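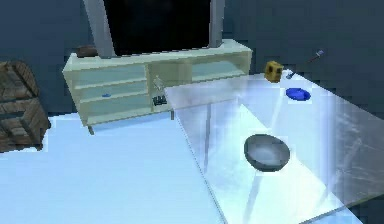 Chapter 6
Good practice in simulated rooms

6.1 Why a room needs rules

A household robot spends much of its working life in places its makers have never seen. Before it goes into any of them it is tried in simulated rooms, and the results decide what it is allowed to do next. A badly kept set of rooms will pass a robot that should have failed.

Chapter 5 dealt with the robot: speed limits, force limits and stopping. This chapter deals with the room. It follows the Larkow Code, which is short and can be applied by a small team. Where the Plornenley guidance is stricter, the text says so.

By the end of the chapter you should be able to:

- write a room sheet that another team could use without asking you questions
- decide which objects in a room need a handling note
- set a clearance rule for glass and other see-through surfaces
- say when a change to a room means that earlier runs no longer count

6.2 The room sheet

Every room has a sheet. The sheet lists the fixed furniture, the loose objects and the surface each object starts on. It is written before the first run and given a version number. Under the Larkow Code a run without a sheet number may be kept for interest, but it may not be quoted as evidence.

Objects should be named plainly. In the living room that opens this chapter, "dark grey bowl, on glass table" and "blue dish, on glass table" are good entries. "Bowl 2" is a poor one, as it means nothing to a reader who does not have the model open. Small items on shelves go on the sheet as well, including the flat blue object in the media cabinet. If the team cannot agree what a thing is, the sheet gives its colour and shape and leaves it there.

An object with no surface under it must be entered as unsupported. The room may still be used for looking and planning tasks. It may not be used for picking tasks until the entry has been cleared.

6.3 Clear surfaces

Glass causes more trouble than any other material in a home. A depth sensor may report the floor beneath a table and miss the top altogether. Reflections may be read as objects, and the legs seen through the top may be read as standing in front of it.

The Code sets three requirements:

(a) The near edge of a clear table is treated as solid, whatever the sensor reports.
(b) The arm approaches objects on the table from above, and keeps 17 mm clear of the top until the gripper is over the object.
(c) Anything seen through the top is marked "behind glass" and may not be chosen as a target.

Plornenley adds a fourth. The same task must also be run with an opaque top of the same size, and both results reported side by side.

6.4 A worked case: the Gondanura trials

The Gondanura trials used one living room and logged 2945 runs. On review, 801 of these had been made after a bowl was moved to a new starting place without a new sheet number. The runs themselves were sound — the robot had behaved properly in them — but no one could say which layout each belonged to. All 801 were withdrawn. A further 290 were repeated with an opaque table top to meet the Plornenley rule.

Keep this case in mind when you reach Exercise 6.2, where you will write a sheet and then amend it. Section 6.5 sets out the kinds of change that call for a new version.

Reader comments

Should 6.3(b) be measured from the fingertips or the wrist? Our group used the wrist and got very odd results.

Fingertips. It is in the glossary under "clearance" but it ought to be in the rule itself.

The Lambrakis edition has four requirements in 6.3 and puts the opaque top test in with the rest. Check which one your course is using before you hand anything in.

Useful chapter. I would have liked a filled-in room sheet printed in full.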